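2021-09-13, workshop notes, signal section

Second day with the Stelard radio sets for the joint exercise at Dokdale. The ship side and the shore side use different versions of the message format, so this morning the position reports arrived without the time field. I changed the template on our side and sent 8 test messages. Six came back complete, two had the wrong unit code. I wrote both codes on the whiteboard.

The Sakska encryption module is still waiting for its key card. I asked for it in August. Until we receive it, we test only in clear, and only with made-up call signs. 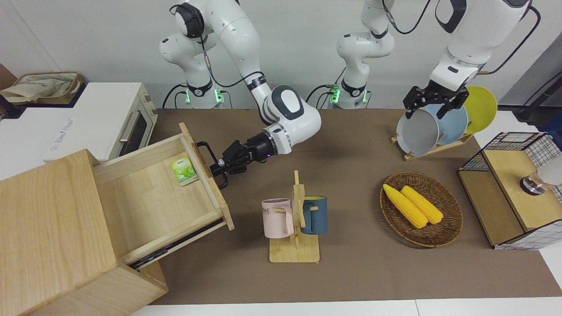

Battery test on the portable set: 90 minutes of transmission at low power, then the voltage alarm. The manual promises more, but our cells are old. I will repeat it with new ones from the store.

For the visiting crews we need the checklist in simple English — short sentences, no abbreviations. The Fothergill antenna mast page is finished. The page about changing frequency is not.

To do: unit codes, new cells, ask again for the key card.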